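Itimier Puts Table-Service Arms to Work at Paquette Residences; Staff Hours Move from Clearing to Care

November 2019 – Itimier, a developer of service automation for assisted living, today announced that its Donda mobile arm system has entered regular use at Paquette Residences, an operator of small-group homes for older adults. The system handles a limited set of kitchen and dining tasks in apartments where care aides have until now done all setting and clearing by hand.

The first installation covers 15 apartments on one site. Each apartment has its own kitchen and dining table, and meals are taken there instead of in a central dining hall. Under the previous arrangement, an aide visited each apartment at breakfast to set out dishes, stayed or returned to assist the resident, and came back again to clear. Time records kept by Paquette before the installation showed an average of 91 minutes per aide per morning shift spent on setting, clearing and carrying dishes.

Donda consists of a single arm on a column base with a two-way link to the site's scheduling software, Zonico. An aide assigns a task from a tablet. The system then works through the task one object at a time and reports each completed step. Objects it can't identify with enough confidence are left where they are and listed for the aide. 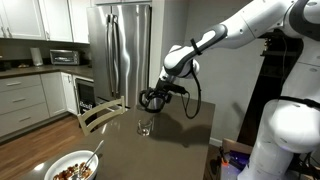

The task list at launch is short. It includes moving cups and glasses, picking up small items from a tabletop, and placing empty dishes by the sink. Hot liquids, knives and medication are excluded in software, and the exclusion can't be changed from the tablet. Arm speed is reduced whenever a person is detected within 5 feet of the base, and the arm stops on contact.

"We scoped this narrowly on purpose," said Aidan Lynch, director of deployment at Itimier. "A home kitchen is harder than a production line. Chairs get moved, the light changes during the morning, and every resident keeps the table differently. We would sooner release five tasks that an aide can rely on than a longer list that has to be watched."

Paquette has not reduced its staff as a result of the installation, and the agreement between the two companies states that aide positions on the site will be held at their current number for the length of the contract. The morning shift has been rewritten. Aides now begin with personal care and mobility support, and the time formerly set aside for clearing is assigned to resident visits, charting and handover.

Some duties are new. One aide per shift is named as system lead and is responsible for the morning check of the gripper and cabling, for wiping down contact surfaces, and for reviewing the list of skipped objects. System leads receive a two-day course and a pay supplement. Aides who do not want the role are not required to take it.

"The first weeks were slower than doing it ourselves, and we planned for that," said Gearóid Daly, operations manager at Paquette Residences. "The main adjustment was the schedule. People had built their mornings around the dishes, and we had to work out what came first once the dishes could wait."

Residents or their families gave written consent before a unit was placed in an apartment, and can withdraw it at any time. Camera data used for navigation and grasping is processed on the unit. Recordings are kept only when a fault is logged – and only until the fault has been closed.

Itimier will supply a software update in April that adds loading of the lower dishwasher rack. Paquette will review shift records and staff feedback at that point before deciding whether to extend the installation to a second site.

About Itimier
Itimier designs and supports mobile manipulation systems for residential care and supported housing.

About Paquette Residences
Paquette Residences operates small-group homes and serviced apartments for older adults.

Media inquiries should be directed to the Itimier press office.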